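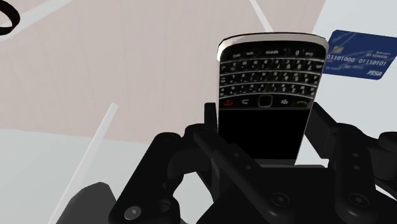
Notes from the Back Counter
2021-10-22

So a bunch of you wrote in after the September issue asking what's going on with the arm, and whether it means the Fedthorpe depot is about to go dark with one lonely machine humming away in the corner. No! I'm still on the back counter, my chair still squeaks, and the coffee is still bad. But things have changed more than I expected, and I promised I'd write it up.

For the newer folks at Clultmont who haven't been over here: we're the lost property side of Sorrentino. Stuff gets left on buses, in hotel rooms, in gym lockers, and it comes to us in tubs. Somebody takes each thing out, sets it on the table, figures out what it is, tags it and puts it on a shelf. On a busy day in September we took in 441 items. That's a lot of reaching into tubs, and my right shoulder has opinions about every one of them.

The plan is for the arm to do the out-of-the-tub, onto-the-table part, and for us to do the figuring out. Before it gets to do that with anybody's real belongings, it has to practice, and all of that practice is on the computer. The program is called Trurnska, and it's basically a pretend room with a pretend arm in it and a pretend table you can put things on. I had pictured a gray box on a gray floor, like an old video game. The room has doors and a display shelf and a wood floor! I got weirdly attached to it. I'd like to move in.

My part (and this is the part I didn't see coming) is that I'm now one of the people who decides what goes on the pretend table. Rozália Kolář, who runs the setup for us, asked me to write down the kinds of things that give us trouble on the counter, and I went home and filled both sides of a sheet of paper. Old keyboard phones, because people panic about those and you really don't want one dropped. Bank cards, which lie so flat you need fingernails to get them up. Watches and bracelets that curl around on themselves. Glass anything. And then what we call the "what is that" pile, meaning every big lumpy odd-shaped thing that doesn't have an obvious place to grab. Anyone who worked the tub from the theater school knows the pile I mean.

Rozália took the list very seriously. She wanted to know which end of a phone I pick up first, and I had to go get a phone and pick it up a few times before I could tell her. Twenty years of doing something with your hands and you've got no idea how you do it.

Then you watch. You sit there with the practice run on the screen and write notes when the arm grabs something in a way you wouldn't. I was shy about it the first day, like I was going to hurt its feelings. By the second day I was talking out loud to it. "Not by the screen, honey."

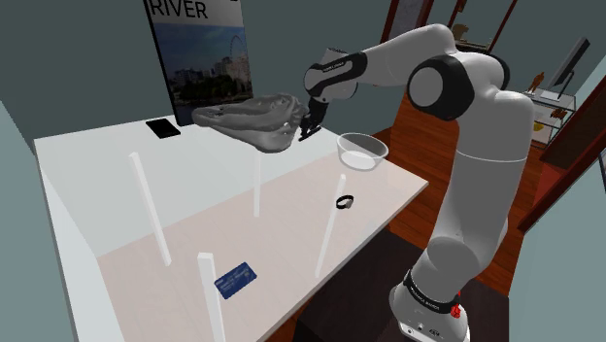 The lumpy stuff is my favorite to watch, I'll admit that. With a phone you more or less know where the fingers should go. With something all ridges and hollows, there are a dozen places to take hold and most of them look wrong to me, so that's where my notes get long. I'm also fussy about anything heavy-looking being carried over glass. We have a rule on the counter that you move the glass first, and I've asked for the practice runs to follow the same rule. Rozália says she'll see what she can do, and I've learned that from her this is close to a yes.

Now the part people keep asking me in the hallway. Hours: mine haven't changed. Nobody on the back counter has lost a shift over this, and Sorrentino has put in writing that it stays that way for the next 24 months. I asked what happens after that and didn't get a real answer, so I'm going to keep asking, and I think you should too. What has changed is what the day is made of. I'm on the tubs for less of it and at the screen for more, which is great for the shoulder and not so great for my eyes. I also miss the chatting. You can talk over a tub. It's harder when each of us has our nose in a monitor, so we've moved the two desks to face each other, and that's helped.

Pay is the other thing. The screen work is being paid at the counter rate for now. A few of us think training a machine to do your job ought to come with a little something extra, and we've asked for a meeting. I've got almost 81 pages of notes in my binder if anybody wants to know what the work consists of!

If you'd like to try a session, there are 5 spots open at Fedthorpe and you don't need to be good with computers (I'm not). Come by the back counter and I'll put your name down. Bring a list of the worst things you've ever had to pull out of a tub, and bring your own mug, as we're out of clean ones again.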